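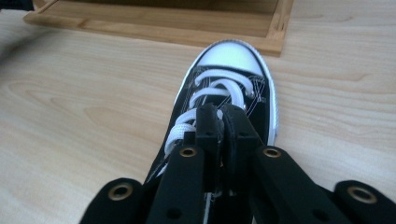

Photo: Skunport Shoe Swap

Skunport Shoe Swap, minutes of the September planning meeting
Held in the back room at Çınar café, 6.30 pm start.

1. Last minutes
Agreed, with one fix: the Samville drop-off point is at the library, not the baths.

2. How the spring swap went
Really well! We rehomed almost 200 pairs, and the takings from teas and the raffle came to £3,215. Huge thanks to everyone who stayed to sweep up. Canvas high-tops went fastest again, black ones above all, and several teenagers asked when we'd have more.

3. Sorting and cleaning
Lovely long chat about laces. Agreed that laced shoes should go out on the table with the laces in and loosened, so people can get a foot in without a fight. White laces that won't come clean get swapped for new. White toe caps to be done with an old toothbrush and a bit of washing-up liquid (no bleach near black canvas, please, we've learnt that one).
Wooden trays worked a treat for keeping pairs together. We'd like 2 more.

4. Venue
Fimell Hall has offered us the big room again, with the long tables. Accepted with great pleasure. Doors at ten, setting up from eight.

5. Any other business
Children's wellies: yes please, any size. Odd shoes: still no.
Posters to be ready by the next meeting, same place, same time. Bring cake.

Meeting closed 7.50 pm.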